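Prutex Canvass review: a sturdy phone-and-door tool for small campaigns

By the Firkwood Local desk
4 September 2020
5 min read
16 shares | 6 comments

Most of the software sold to political campaigns is built for big ones. A candidate for a state senate seat or a mayor's office in a large city can pay for a voter database, a texting service, an email service and a person to run them. A candidate for township board in Firkwood can't. Prutex Canvass is aimed at the second group, and we used it for six weeks this summer on a library levy campaign in the Hawthorne precincts.

The short version is that it does the basic work well, the reports are weak, and the price is fair if your list is small.

Setup took one evening. You upload a voter file from the county as a spreadsheet, match the columns to the fields Prutex expects, and wait. Our file had 834 households. The county puts apartment numbers in a separate column, and Prutex ignored that column on the first try, so every unit in a building showed up as the same address. There is a setting for this under Import Options, two screens deep. Change it before you upload. Fixing it afterward meant deleting the whole list and starting over.

Once the list was in, cutting it into walking routes was easy. You draw a shape on the map and the program gives you the doors inside it, sorted by street and then by odd and even numbers. Routes can be printed or sent to a phone. We did both. The paper version is plain and readable, with room to write notes. The phone version shows one door at a time with four large buttons for support, against, undecided and not home.

This year, of course, a lot of campaigns have cut back on door knocking or dropped it. We left literature at doors and did most of the talking by phone. Prutex added a calling mode in the spring, and it shows that it was added quickly. The script sits at the top of the screen and scrolls away when you open the notes box, so a new caller loses their place. There's no way to mark a wrong number without also marking the voter as contacted, which throws off your totals. We ended up typing "WN" in the notes and sorting those out by hand each night.

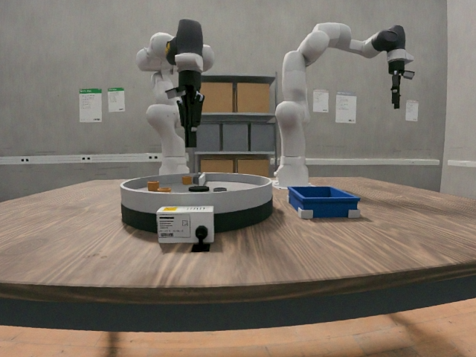
Call quality isn't Prutex's concern, as it uses your own phone and your own plan. Some competing services place the calls for you and show a local number. Prulent, which a campaign in the next county was using, does this and charges by the minute. If you have a lot of callers working from home and they don't want their own numbers showing up on strangers' phones, that matters, and you should look at Prulent or something like it first. Our callers blocked their numbers, and I suspect that cost us a fair number of answered calls.

The best part of the program is the survey builder. You can ask up to six questions and set which one comes next depending on the answer. We used three: do you plan to vote, will you vote by mail, and do you support the levy. Anyone who said yes to voting by mail was then asked whether they had requested a ballot. If they hadn't, the caller saw a box with our instructions and the deadline. We changed the wording of the levy question twice in the first week and each change reached callers' phones the next time they opened the app.

Reports are where it falls down. You get a daily count of contacts, a pie chart of support, and a table by precinct. You can't see support by age or by past voting without exporting the data to a spreadsheet and doing it yourself. The export is clean, so this is possible, but a campaign run by people with jobs and children will probably do it once and then stop. I'd also like to see which script a contact was made with. After we changed our wording, old and new answers went into the same pile.

Support is by email only. We wrote four times and heard back within a day on three of them. The fourth, about duplicate records, took most of a week – the answer was a good one, but we had already merged the records by hand.

On price, Prutex charges $50 a month for up to 1,000 households, with no contract. We had 16 people logging in and paid nothing extra for them. Above that list size the price climbs quickly, and a county-wide race would be better served elsewhere. There's a free trial of six days, too short to run a real test unless your list is ready before you start.

One note on privacy. The app keeps the current route stored on the phone so it can work without a signal. It doesn't clear the route when someone leaves the campaign. You have to remove them as a user and also ask them to delete the app. I'd want this changed before the next election, and Prutex told us by email that it is on their list.

Compared with the way we ran the last levy, on paper with a shared spreadsheet, Prutex saved about an hour of data entry for each evening of calls. Newer callers picked it up with a short walk-through over video. Two of our older ones preferred paper and kept using it, and their sheets were entered afterward.

Good: simple route cutting, flexible survey, no fee per user, clean export.
Not so good: calling mode needs work, thin reports, slow import fixes, short trial.

We have kept our account open through November. If the wrong-number problem gets fixed before then I'll update this review.

6 comments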